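Sumgate Bakery Set, README

Last revised 09/10/2018

What is in this release

Teleoperated pick and place demonstrations with bread and pastry, recorded on the two-arm station at Nombridge. The task family is simple: one arm picks up a piece from the table and puts it in a basket, or takes a piece out of a basket and lays it on the table. A smaller part of the set has both arms working on the same basket. There are 72 sessions. Sessions differ in length, so please do not use the session as a unit when you weight your batches.

The set was made to train and test grasp policies on goods that are light, uneven in outline and easy to pinch too hard. It follows the same folder layout as the Uddin tableware set, and the loader for that set will read this one if you update it to version 6 or later.

Files

Each session folder holds:

episodes/ one file per episode, with joint positions, gripper opening, commanded action and timestamps
video/ the fixed view and the view from each gripper
notes.txt free text by the operator, sometimes blank
labels.csv one row per episode: task, object, start side, outcome, operator code

The top-level folder has splits.csv, objects.csv and a calibration folder. Calibration was redone in February after the table was moved back from the wall. Sessions recorded before that use calibration A, the rest use calibration B. The column calib in splits.csv tells you which. If you mix them without reading that column, the gripper views will be fine but anything you project from the fixed view will be off.

Objects

Names in objects.csv are the ones the operators used while recording, so they are short and a little uneven: braid, flower, round, horn, slice, small roll. "Flower" covers every pastry with a scalloped edge, whatever its color. "Braid" is any plaited loaf. Baskets are listed separately, as basket_round and basket_long. We did not record weights for the first sessions and the weight column is empty there. Do not fill it with the mean.

How an episode is recorded

The operator lays out the table from a layout card, steps back, and takes the leader handles. Recording starts on the foot pedal. The arm begins at its home pose and has to return there before the episode counts as finished. The operator then enters the outcome by hand.

Operators were asked to approach a flat piece from above with the fingers open, come down until the tips are near the cloth, and close across the narrow side. The cloth gives slightly, so touching it is allowed. Dragging it is not, and an episode where the cloth visibly shifts should carry the outcome drag.
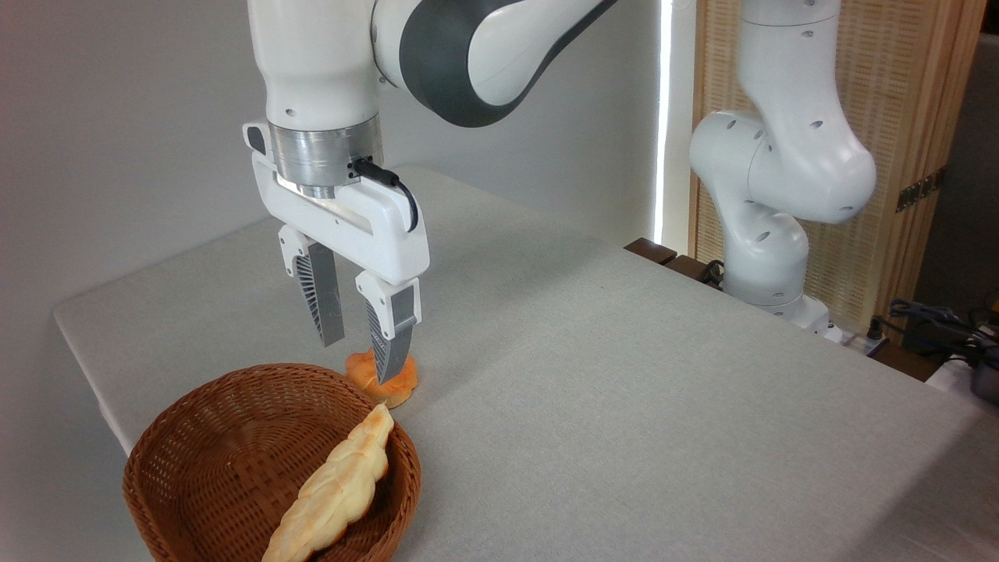
Pieces that start close to the basket turned out harder than the ones in the open. The gripper housing is wide, and on the side nearest the rim there is little room to open. Operators solved this in different ways. Habibur Cassim turns the wrist before coming down, while Asabe Okoro nudges the piece away from the basket first and then grasps it. Both are kept as successes. If your policy cannot handle two styles for one layout, filter on the operator code.

Outcomes

success: the piece ends where the card says and the arm is home
drop: the piece left the fingers before it reached the target
miss: the fingers closed on nothing
drag: the cloth or basket was moved
stop: the operator ended the episode early

An episode gets one outcome only. When two apply, the earlier event wins. Failed episodes are kept in full, including the part after the failure, and in a fair number of them the operator recovers and finishes the task anyway. Those are still labeled by the first failure. Cleiton Andrade is working on a second column for recovery, which will be in the next release.

Splits

Train, validation and test are split by layout card. No card appears in more than one split. Of the cards, 70 are in train and 15 in test; the validation cards are few and should only be used to pick checkpoints. All objects appear in train, so the test split tells you about new arrangements and says nothing about new kinds of bread.

Known problems

The left gripper view has dropped images in several early sessions. Timestamps are right, the gaps are real.
Gripper opening is logged in raw units before calibration B and in millimeters after it. The loader converts if you leave convert_gripper on.
A few notes files mention the wrong arm. Trust labels.csv.
Room light was not controlled. Late sessions are darker in the fixed view.
Operator code 4 was used by two people for a short time.

Not suitable for

Force estimation. There is no force sensor in the fingers and motor current is too noisy to stand in for one. We would also advise against using the set to judge handling damage, as pieces were reused across episodes and their condition was not tracked.

Changes

Removed duplicate episodes left over from the Plosen transfer
Added the calib column
Fixed swapped start side in the basket_long sessions (found by Karthik Sikder)

Contact

Questions about the recordings go to Tharushi Hettiarachchi. For loader problems, open an issue and include the session folder name and your loader version.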